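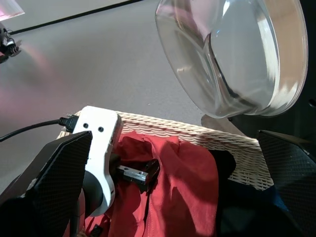
Event ticketing, week 3: who gets the seats?

Hi all, these are my notes from the session, tidied up a bit. Last time we did pricing, so I'm skipping the price curve and going straight to how you hand out seats when far more people want them than can have them (my favorite bit of the whole course!).

Our running case is the Merrick Bowl, the tennis week at Poststead. Center court holds 1093. Say 35 seats go to players' families and 44 to sponsors. Everything else is for the public, and that's what we fight over. 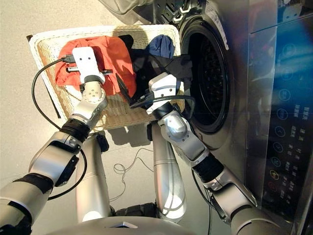

Page last changed: 4 January 2023

Method one is the line. First come, first served, online or at the gate. It's cheap to run and fans get it right away — but it rewards fast internet and a free morning.

Method two is the ballot. You apply, you wait, names get drawn. Slower, and you'll have people who win and never pay, so plan a second draw.

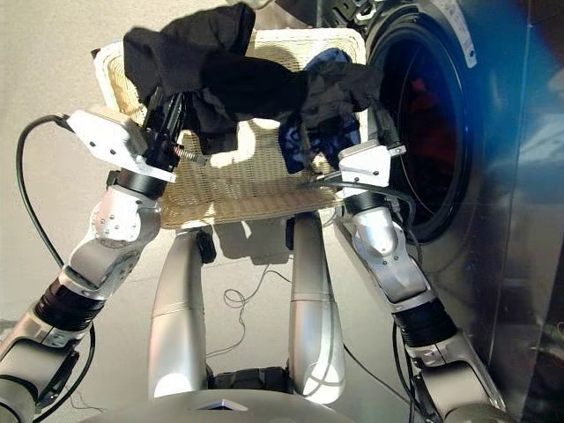 Resale and returns

Séverine Lefèvre asked in class whether a club should let fans sell tickets on. I'd say yes, at face value, through the club's own page. Read the Falanen chapter on this before we meet again, and skim Juvcombe if you have time (the tables are dull, the footnotes are great).

For March: pick a method, write 11 lines defending it, and bring a printed copy for Gervasio Cisternas, who's taking that session for me.
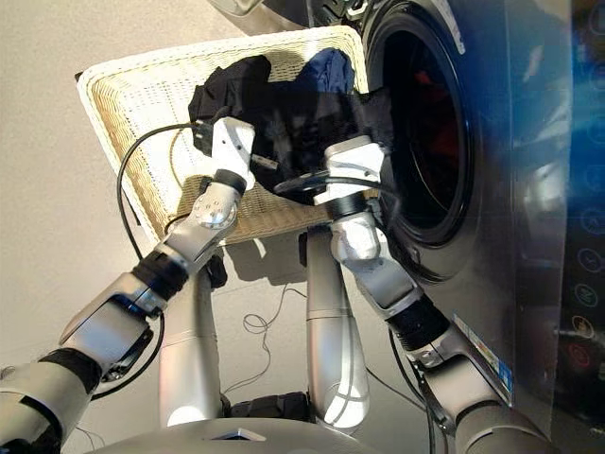 Fig. 4. Black clothing gripped in the basket.

Questions go to my usual office hour.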